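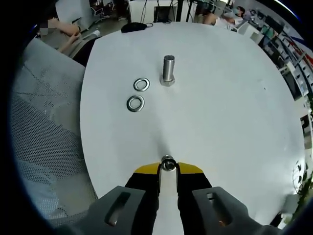

Sellorent Counter Words

A word list of how people ask for small hardware

Version 2, released 2019-06-25
Maintained by Diệp Triệu

What is in this package

Counter Words is a table of the names that customers and staff use for bolts, washers, hooks, hinges, pipe parts and other small goods sold over the counter. The names come from handwritten order slips of the former Sellorent hardware store in Nusville and of its smaller branch in Tremblay. The table connects each written name with the name in the store's own stock book, when we could find the connection.

There are 700 slips in the release and 300 headwords. A headword is the form we chose to stand for all spellings of the same name. The slips were written by many hands over many years, and one word can have a lot of spellings. "Washer" alone is also washr, wascher, wosher, and in one hand always "wshr" with a line above it.

The package is for people who study everyday vocabulary, for teachers of English to adults, and for anybody who makes a search box for a shop and wants to know what people will type in it. I started it for the second reason. I learned English first from books and then at a counter, and the two did not agree very well.

Files

slips.csv has one row for each item written on a slip. A slip with three items on it gives three rows.
headwords.csv has one row for each headword, with the stock book name if known.
spellings.csv gives every spelling we found, and the headword it belongs to.
hands.csv lists the writers that we can tell apart by handwriting. They have letters and no names.
notes.txt contains longer remarks about single words. Please read it before you write to us about "dog".

All files are in UTF-8 with comma as separator. Text fields are in double quotes. Fractions are written with a slash and a space before them (1 1/4), also where the slip has another form. The original form is kept in the column as_written.

Columns of slips.csv

slip_id: the number of the slip. The numbers have gaps. A gap means that we removed a slip, for the reasons given under Privacy.
store: N for Nusville, T for Tremblay.
hand: the letter of the writer, or U if unknown.
as_written: the text as it stands on the paper, with its mistakes. We use square brackets for a part we could not read.
headword: our reading of it.
size_text: the size, when there is one. Often there is none, or it is "same as last" or "like the old one".
quantity_text: the quantity as text. "A few" and "handful" are common. Please do not turn them into numbers and then say that the numbers are ours.
sure: yes, partly or no. It tells how sure we are about the headword.

How the slips were read

Jocelyn Melnyk and I read every slip separately and typed what we saw. Then we compared the two files. Where we had the same reading, it went in. Where we did not, we looked at the paper together, and if we still did not agree, the field sure was set to "partly" and the reading of Jocelyn was taken for the handwriting and mine for the choice of headword. This is a rule of convenience. She reads old handwriting much better than I do.

After the first reading there were 160 rows with different readings. Most were a question of one letter or of a missing plural. The difficult ones were short words written fast with a soft pencil: nut, nail and net can look the same, and the price does not always help.

Colleen Kowalchuk worked at the Nusville counter and went through the list of headwords with us in two long afternoons. She corrected 8 headwords where we had understood the word wrongly. The best correction was "butterfly". I had put it as a wing nut, because that is what it is in my first language. In Nusville it was a small flat hinge for cabinet doors, and a wing nut was a "wing" or, at Tremblay, a "thumb nut".

Some remarks on the words

Bolt and screw. The slips do not keep the difference that the textbooks teach. A customer who wants a thing with a hexagonal head will write bolt. If the head has a slot in it, he can write screw or bolt, and the length does not seem to decide it. "Machine bolt" and "machine screw" are both on the slips and we kept them as separate headwords, although Colleen believes that the staff took them from the same drawer.

Washer. Mostly this is the flat metal ring. In plumbing orders it is often the rubber ring inside a faucet. If the slip says only "washers" and nothing else on it helps, we set sure to "partly" and use the headword washer (general). Plain washers were also called flats, mostly by hand F, who seems to be a builder or somebody who orders for builders.

Dog. Three different things. See notes.txt.

Eye. Short for screw eye, and also for the second half of "hook and eye". When the slip has hooks on the line before, we take the second meaning.

Stuff. We kept it. "Window stuff" was putty, and everybody at the counter knew it.

The thing for. There are many rows such as "the thing for the screen door" and "thing that holds the hose". They have the headword (described) and are very useful if you teach adults, because this is the language the student really needs on the first day. I have used them in class with a box of parts on the table. The students describe a part, and the partner must find it. The words head, end, ring, flat, loose and tight did nearly all the work.

Names from brands. Sundico was the name on a line of drawer pulls, and on the Tremblay slips "sundicos" is simply the word for any drawer pull. We keep it as a headword with small letter. The stock book has it as "pull, drawer, plain".

Known problems

The slips are what was left in the boxes. We do not know what was thrown away or by whom, so please do not use the package to say that one item was sold more than another.

Tremblay is weak. The branch was small and its boxes had been stored badly. If you compare the two stores, do it for single words and look at the rows yourself.

The division into hands is the work of Jocelyn and was not checked by a second person. Hands C and K may be the same person with different pens. She is inclined to think so and I am not.

Version 1 had an error in size_text. A spreadsheet program had changed sizes such as 3/8 into dates, and it was not noticed before the release. If you find a size in your copy that says 8-Mar, you have version 1 and should replace it.

Sizes in inches were not converted. There are a few metric sizes on the later slips, and they are marked mm only if the slip has it.

Privacy

Many slips carried a name, a street or an account number. These were not typed. Slips where the order itself would tell who the customer was have been taken out completely, and that is the origin of the gaps in slip_id. The family that owned Sellorent read the full table and agreed to its release. If you recognize a relative in a row and do not like it, write to me and I will remove the row in the next version. You do not need to give a reason.

Changes from version 1

Sizes repaired (see Known problems).
Column sure added.
Headwords butterfly, dog and wing corrected after the work with Colleen Kowalchuk.
Spellings moved to their own file, as Kendra Turcotte proposed. It was before a long cell with semicolons, and she was right that this was a bad idea.
Quantity is now text everywhere.

Planned

Yoga Sinaga is preparing an index by use (door, window, pipe, fence, garden), which will be added in October if it is ready. We would also like to have recordings of the words, but no one has yet found time for it. A second dictionary column with names in Vietnamese and Indonesian exists in a private draft. It is not good enough to give away.

Use and credit

You may copy, change and print the package for any purpose, also for sale. Please name it as "Sellorent Counter Words, version 2" and keep notes.txt together with the tables. If you correct something, we are glad to have the correction back. Send the slip_id, the column, and what you think it should be. A guess is also welcome, only write that it is a guess.

For questions about the handwriting please ask Jocelyn Melnyk. For everything else, including mistakes in my English in this file, ask me.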